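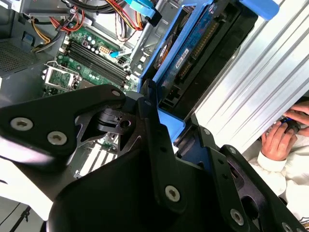 Gristberg Refurbishing, Flaltcombe site
Workshop meeting, Wednesday, July 10, 2019

Present: Fiachra Carroll (chair), Kuo-hua Tse, Daithí Cullinane, Daithí Corrigan, Booker Oyelaran (minutes)
Apologies: none, though Corrigan arrived during item 2 and apologised then.

As at previous meetings, the two Daithís appear below by surname.

1. Minutes of the last meeting
Agreed, with one correction. Cullinane did not say the arm was "useless". He said it was "useless so far", and would like the last two words put back.

2. Can the arm strip a desktop yet?
Kuo-hua reported on the bench work. The job is the one we all do with half our attention: tower on its side, panel off, get the drives and memory out, get the cables clear, put the parts in the right trays. Good people here do it in 12 minutes while arguing about football.

The arm does parts of it. It will go to a position above an open case and stop there with great dignity. Given a drive that slides out straight, and given that a person has already unplugged it, it can usually pull the drive. Kuo-hua wished "usually" to be recorded as her word. Memory is less happy. The latches want a small push at each end, and the gripper has two fingers and no fingernails.

Carroll asked about cables. Kuo-hua said cables were the whole problem. A case can be measured, a drive cage can be measured, but a SATA lead lies wherever the last person left it and moves when touched. Cullinane said this was also his experience of cables.

Corrigan (now present) asked whether we could simply cut them. We sell them on, so no.

3. Figures
The shop handled almost 3,000 machines last year. Of the 179 drive pulls attempted by the arm since the trial began, Kuo-hua counts 100 as clean, meaning that the drive ended up in its tray and the case stayed where it was. Carroll asked what the others counted as. Kuo-hua said "informative".

Oyelaran asked whether the clean ones included those where somebody had a hand on the case. They did. There was a pause. It was agreed that future figures will have a column for hands.

4. Variety of cases
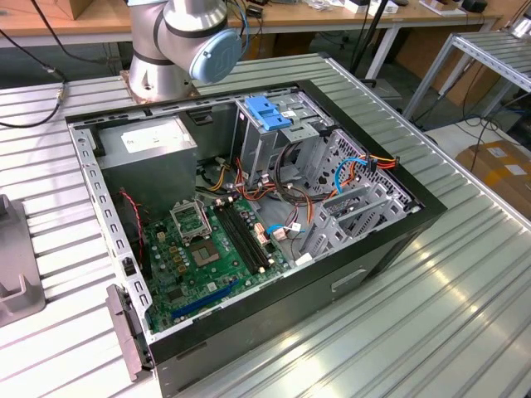
Carroll had hoped the arm could be taught one tower and would then more or less understand the rest. Kuo-hua said a person who has opened one case walks up to the next expecting a catch somewhere and feels about for it. The arm expects the catch where it was last time. If the maker has moved it, the arm presses on the place where it used to be, and will go on doing so until lunch.

Corrigan proposed sorting incoming machines by model, so that the arm gets a long run of the same thing. Cullinane asked who would do the sorting. Corrigan said people would. Cullinane asked that this be minuted.

Sorting to be tried on the next Coughlan delivery, which tends to be all one model anyway.

5. Other chores
Carroll had asked everyone to bring one job they would gladly hand over.

Cullinane: sweeping under the benches. We already own a sweeping machine. It is under a bench.
Corrigan: peeling off asset labels. Kuo-hua thinks this is harder than memory and would prefer not to be asked again.
Oyelaran: the minutes.
Kuo-hua: wiping down finished cases. She thinks this could be done soon on flat panels, with no promises about corners.
Carroll: the washing-up in the kitchen. Short discussion, mostly about whose mugs they are. Kuo-hua pointed out that a dishwasher has been able to do this for some decades, provided a person loads it, unloads it and picks the labels out of the filter, and that the arm was in much the same position.

6. Visit from Milmont
Two people from Milmont want to see the arm working. Carroll would like to say yes. Kuo-hua would like to say October. October it is, and the demonstration will be drive pulls only, with the drives already unplugged. Nobody is to describe it to the visitors as automatic. "Assisted" was preferred. Cullinane asked who was assisting whom and was referred to item 3.

7. Any other business
The bench by the window still has one short leg. Corrigan has been asked to fix it, again.

Actions
Kuo-hua: add the column for hands; try wiping on one flat panel.
Corrigan: sort the Coughlan delivery; bench leg.
Carroll: reply to Milmont.
Cullinane: find out whether the sweeping machine still charges.
Oyelaran: circulate these.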